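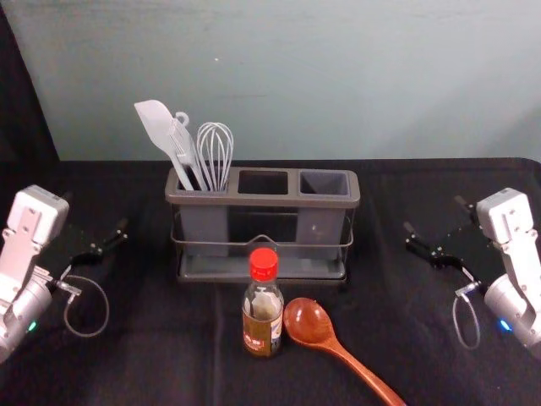 The table this morning: caddy, bottle, spoon, and the two arms waiting on me.

4 April 2020

I slept badly and came in early, and I'm writing the first half of this with a mug of tea balanced on the windowsill, well away from the black cloth. I have learned my lesson about tea and the black cloth. It still has its wrinkles, by the way. I keep meaning to bring the iron from home and I keep forgetting, and by now I've grown rather fond of the folds and would miss them.

So, the kitchen set. I've been looking forward to this one ever since we finished with the boxes and blocks in March, which were useful and all that, but you can only care so much about a block. A spoon is a different matter. Everybody has held a spoon! I know just what my own hand does with one, or I thought I did until I had to make somebody else's hand do it, and then I found I had no idea at all. Do I pick it up by the handle or do I sort of scoop under it first? I sat at my kitchen counter last night picking up the same spoon over and over like a person who has lost something, and I still couldn't say.

The wooden one on the table is a pretty thing, reddish brown and very glossy, and I chose it myself, so I have only myself to blame for the shine. There's a bright spot in the bowl of it and I wonder what the learner will make of that. I suppose it will have to get used to shine, the same as it has to get used to everything else. The kitchens of the world are full of shiny things.

The target for the Bisholm set is 4,000 examples, and when I closed the log last night we had 418. I wrote that number on a sticky note and put it on my monitor, thinking it would cheer me up, and then I took it down again before lunch because it did the opposite. But I've been through this before with the blocks, and it goes slowly and slowly and then one day you notice you've stopped looking at the number. My own goal is 50 good ones a day on this set. Good ones, I mean, with a clean start and a clean finish and no dithering in the middle.

Although I've been thinking a lot about the dithering. The notes from Tredska say to throw away any run where the gripper hesitates, and for weeks I did as I was told. Then I started wondering whether a little hesitation might be worth keeping. When I reach for a jar at the back of a crowded shelf I slow down, and I'd want anything I was teaching to slow down too. So now I have a folder called "slow but sensible" and I put those runs there and don't delete them, and one of these days I'll have to own up to it and ask whether they can be used. Perhaps I'll do it on the next call. Perhaps the one after.

I started with the bottle. Red cap, glass neck, dark amber stuff inside that goes well with my general feeling about the hour of the morning. I like the bottle because it's so easy to find on the screen afterward. You can be half asleep, scrubbing through a long recording, and there's that red cap telling you where you are. The caddy and the three utensils in it are all grays and whites, and after an hour of them my eyes start to slide off the edges. I've asked for a blue spatula. I have been asking for a blue spatula for some time now, and I have put it on the Lutard order twice, and I have faith.

The jobs for the day were simple ones, or they look simple on the list. Bring one gripper in beside the bottle and close on the cap. Lift, hold, put down. Take the whisk out of the left compartment and put it in the middle one. Pass the spoon from one side to the other. I do love the passing, when it goes well. There's a small moment when both grippers have hold of the same thing and you have to let go with one hand and not the other, and I always catch myself holding my breath, as though breathing could shake the table.

The whisk I love less. The trouble with the whisk is that it's mostly air. You close on it up top and the wires give, and you think you have it and you don't, or you have it by one loop and it swings. Lower down is better, but lower down is where the spatula and the slotted turner are leaning, and all three of them like to travel as a family. I've decided the whisk goes last each day, after I've warmed up, and before I've gotten tired, if I can find that exact ten minutes.

One thing I want to remember for later, so I'm putting it where I'll see it: move the caddy between runs. A little left, a little back, turn it a hair. It's so tempting to leave it alone once it's sitting nicely, and I did leave it alone for most of a day when we began, and all those runs look like the same run. A learner fed on those would be a marvel at one caddy in one spot and hopeless if you nudged it with your elbow. I have promised myself to move it every time, even when I'm on a roll, even when I'm hungry. 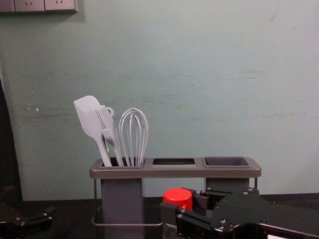
Later, at home

Soup and toast, and my shoulders are up around my ears. I got my 50, and then 2 more for good measure, which I was pleased about all the way down the stairs. Then I remembered that I hadn't written up the lighting in the Ndung'u sheet, and had to go all the way back up again. The room is on the dim side and I should say so in the notes every time, so that whoever trains on this knows what they were given. I wrote it down. I also wrote down the scuffs on the wall, though I don't think anyone asked for those.

The spoon went better than I'd hoped. The whisk, well. I have four whisk runs I'd show to company and a great many I wouldn't, and a few more for the slow but sensible folder, which is getting fat.

Tomorrow I want to try the bottle from the left side for a change, and I must take the iron. It's by the front door now, on top of my shoes.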